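Pirkden Residents' Newsletter

Changes to the communal laundry and drying room

The management office wishes to inform all residents of Pirkden House that new arrangements for the communal laundry and drying room took effect on Mar 9, 2022. They follow the review carried out by Intan Gunawan, Housing Services Manager, to which many households contributed in writing. Residents are asked to read this item in full and to keep it with their tenancy papers.

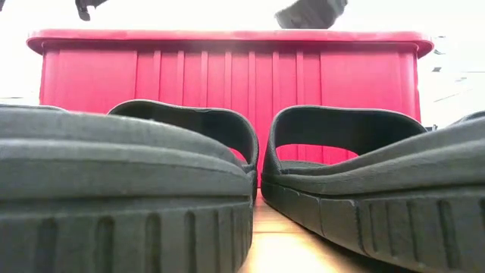

Dark slide sandals, seen from close by.
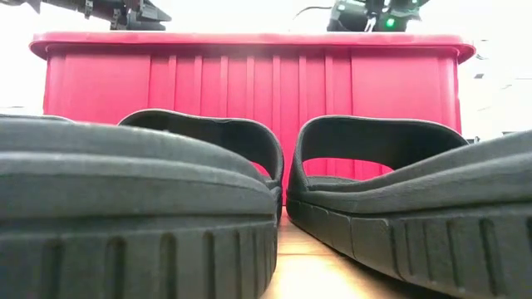
Will residents still have to book the drying room in advance?

Bookings are still required for the drying room, but the washing machines may now be used at any time during opening hours without a booking. The drying room is let in sessions of 2 hours. Each household may hold one session at a time and may book the next once the first has ended.

Opening hours

The laundry opens at 6 in the morning and closes at 9 in the evening, every day of the year. The last wash should be started early enough to finish before closing. The doors lock by themselves at closing time, and the office is not able to open them again until the following morning. Residents who leave washing behind should collect it when the room reopens.

Several replies to the review asked for later hours. The request was considered with care. The pipes run beside the bedrooms of the ground floor flats, and the tenants of those flats reported that noise carried clearly through the wall at night. The present closing time will therefore stand until the wall has been lined. The contractor, Koskela, has given November as the month in which this work will be done, and the hours will be looked at again once it is complete.

Payment

Coins are no longer accepted. Payment is by laundry card only, and one card has been issued free of charge to every household -- 200 cards in all. Residents who have not received theirs should call at the office with proof of address. Lost cards can be replaced, and any money held on the old card will be moved to the new one, provided that the loss is reported promptly.

Unused coins tokens from the old system may be handed in at the office in exchange for credit. Elibariki Kirui, who keeps the laundry accounts, will enter the credit on the card while the resident waits. Tokens do not need to be sorted or counted beforehand.

Use of the machines

The old washing machines have been taken away and replaced with machines supplied by Besto. The new machines are larger, and residents may find that they need less powder than before. Too much powder leaves a residue in the drawer and may cause the machine to stop before the end of its cycle. Printed instructions have been fixed to the wall.

Residents are reminded of the following:

Pockets should be emptied before washing.
Dyes must not be used in any machine.
Rugs, pet bedding and outdoor covers should be taken to the Ternamitz launderette, where there are machines built for heavier loads.
The lint tray should be cleared after each use of a dryer.
The floor may be wet near the sinks, and children should be accompanied at all times.

Washing left in a machine after the cycle has ended may be moved by the next user to one of the baskets on the shelf. It should be handled with care and kept together. Items not claimed within 9 days will be taken to the office, where they will be held until the end of the following month.

Faults and complaints

Faults should be reported to Virgil Neagu in the maintenance office, giving the number shown on the front of the machine. Residents are asked not to attempt repairs themselves or to move a machine from the wall. Where a fault has caused the loss of a payment, the amount will be returned to the card -- no form is needed, but the date and time of the wash should be given.

Complaints about the booking of the drying room should be made in writing to Intan Tuhumury. A reply will be sent within 6 working days. Any resident who remains dissatisfied may ask for the matter to be passed to Dennis Mapplebeck, whose decision on bookings is final.

Copies of this item in large print are available from the office on request.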